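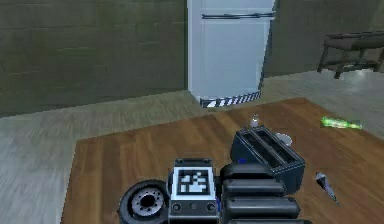

Drallthorpe Study Bible Atlas, 2nd edition. Review

Got this in June for our Old Testament reading group, we were stuck somewhere in Kings and no one could keep the two kingdoms straight. Including me. Short version: buy it for the maps, skip most of the essays.

Paperback, 129 maps, big pages. Publisher is Aranda, same people who did the psalter with the awful binding. This one's sewn. Lies flat on a desk, finally.

The good. Maps are clean. Not too many labels, and the Hebrew place names are in small type under the English ones so you can ignore them or not. Assyrian campaigns get a whole run of pages, one map per king more or less, and for the first time I could follow who was marching where and why Lachish mattered so much. The Jerusalem plans are the best part. City of David, then the hill to the west filling in under Hezekiah, then what was left after the Babylonians. Same scale every time so you can flip back and forth. Whoever thought of that, thank you.

The Galilee pages are fine. Paul's journeys are fine too, the same looping colored lines you've seen in the back of every Bible since you were a kid.

Now the bad. The Exodus map picks one route and prints it as a solid line. One! There's a note on the facing page saying other routes have been proposed but it doesn't draw them. For a book that calls itself a study atlas that's weak. My old Flumden atlas had several, dotted, with the arguments for each. Smaller pages and uglier, but it told you what was a guess.

Same problem with the conquest section. Joshua's battles get bold arrows, then the essay behind them says the digging at Ai doesn't line up with the story. OK, so put that on the map. People look at maps, they don't read essay 7.

Speaking of the essays, dry. The one on the Persian province of Yehud is worth it, clear about how tiny the place was. The rest read like lecture handouts. Also a couple of typos, and the index sent me to the wrong page for Shechem and for Mizpah. Theres a scripture index too and that one works better, I use it more than the other.

Price. I paid 90 for the hardback before noticing the paperback existed, sent it back. Get the paperback, same insides. The Dedthorpe bookshop had it on the shelf, otherwise you're ordering online.

Who's it for? Anybody leading a class who needs to hold a page up and point. Permission to photocopy for groups is printed inside the cover, big plus. If you already own the Flumden and only want the arguments, keep the Flumden. I kept both.

Would of given it a higher mark if not for that Exodus page.

4 out of 5.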